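Fellwood Planning Approvals: data card

Version of 2022-07-24, maintained by Ifeoma Odukoya and Nabil Chidiac

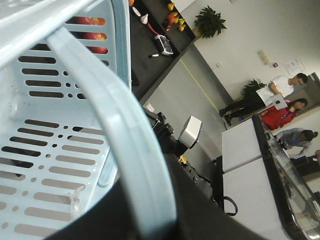 Light blue basket with red apples, garlic and a red chili pepper on the shelf behind.

What's in it
842 planning applications from Fellwood and Jestdale, each with its decision, the conditions attached and the site outline. 123 of them are mixed-use projects, and those are the fun ones - shops at street level, homes above, and long, chatty officer reports that we loved reading!

Files
applications.csv - one row per application
conditions.csv - one row per condition, joined on app_id
sites.geojson - site outlines, simplified

Known gaps
Withdrawn applications are missing. Jestdale changed its zoning codes in September, so use zone_old for anything before that. Five Masri Street records have no floor area; Brendan Cronin is chasing the paper plans.

Updates
New decisions go in every 30 days. Hadi Tarawneh checks the outlines by hand and has fixed a whole lot of wobbly corner lots (thank you, Hadi!).

Reuse
Free for any purpose with credit to the Jarell Planning Data Group. If you make a map with it, please send it to Nisreen Qaisi - we'd love to see it.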